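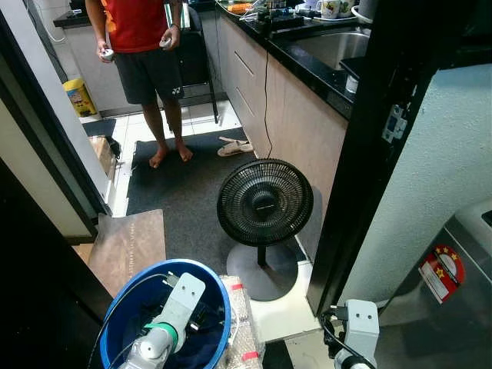 5. Fitting the Woltcombe under-sink filter

This section covers mounting the filter head, connecting it to the cold water line, and flushing the first cartridge. Read all of it before you shut off the water. If your kitchen already has a Woltcombe bracket from an earlier model, skip to 5.3.

5.1 Before you start

Clear everything out of the sink cabinet and take up any loose mat or rug in front of it. You will be kneeling there for most of the job, and a mat that slides is a hazard when you are pulling on a wrench.

You will need:

Adjustable wrench
Phillips screwdriver
Pencil
Bucket and an old towel
Flashlight
Thread seal tape (not supplied)

In the box you will find the filter head, one cartridge, the wall bracket with screws, the tee valve, and two lengths of white tubing. The longer length runs from the filter to the faucet. Keep the cardboard sleeve from the cartridge. The part number is printed on it and you will need it to reorder.

CAUTION: Connect to the cold line only. Hot water will damage the cartridge and can cause the head to leak. If you are not sure which line is which, run the hot tap and feel the supply lines with the back of your hand.

5.2 Mounting the bracket

1. Choose a spot on the side panel of the cabinet where the filter can hang straight down. Leave at least 2 inches of clear space under the cartridge so that it can be removed.

2. Check that the door still closes and that any pull-out bin or drawer clears the cartridge.

3. Hold the bracket against the panel and mark the two screw holes with the pencil.

4. Drive the screws in until the heads are nearly flush, hang the bracket on them, then tighten.

Note: The supplied screws are for panels at least 5/8 inch thick. In thinner panels the points will come through the other side. Use shorter screws, or fix a block of wood to the panel first and mount the bracket on that.

5.3 Connecting to the cold line

1. Turn the cold shutoff valve clockwise until it stops. Open the kitchen faucet and let it run until the flow ends. Leave it open.

2. Put the bucket under the shutoff valve. Loosen the nut that holds the faucet supply line to the valve. A little water will come out.

3. Wrap the male thread of the shutoff valve with three turns of seal tape if it has a tapered thread. Compression fittings do not need tape.

4. Screw the tee valve onto the shutoff valve by hand, then reconnect the faucet supply line to the top of the tee. Snug both nuts with the wrench. Do not overtighten.

5. Push the shorter tube into the side port of the tee until it stops, and the other end into the port marked IN on the filter head. Pull gently on each end. A tube that is fully seated will not move.

6. Push the longer tube into the port marked OUT and run it to the filter faucet. Keep bends wide. If the tube kinks, cut out the kinked part and start with a clean, square end.

Older homes in the Pavbridge area may have a shutoff valve with a non-standard thread. The Agarwal adapter, order code 351, fits most of these and is sold separately.

5.4 Inserting and flushing the cartridge

1. Take the plastic cap off the cartridge. Line up the arrow on the cartridge with the open lock on the head.

2. Push up and turn to the right until the arrow meets the closed lock.

3. Open the shutoff valve slowly - a quarter turn at first. Look at every joint with the flashlight. If you see water, close the valve and reseat the tube or nut.

4. Open the valve all the way and run the filter faucet for 5 minutes. The water may be gray to begin with. Do not drink it or use it for cooking.

5. Close the faucet, wait an hour, and check the joints again with a dry piece of paper towel.

CAUTION: Do not use this filter where the line pressure is above 100 psi. Fit a pressure reducer ahead of the tee if needed.

Cloudy water in the first few days is trapped air and will clear in the glass from the bottom up.

5.5 If the flow is slow

Check that the shutoff valve is fully open, then look for a kink where the longer tube passes behind the sink bowl. On kitchens fitted with a Grorby faucet, unscrew the tip and rinse the screen. If the flow is still slow, remove the cartridge and put it back in, making sure the arrow reaches the closed lock.

Cartridge replacement is covered in section 6.

Text: Renu Malhotra. Fitting checks: Vratislav Kolář. Revised January.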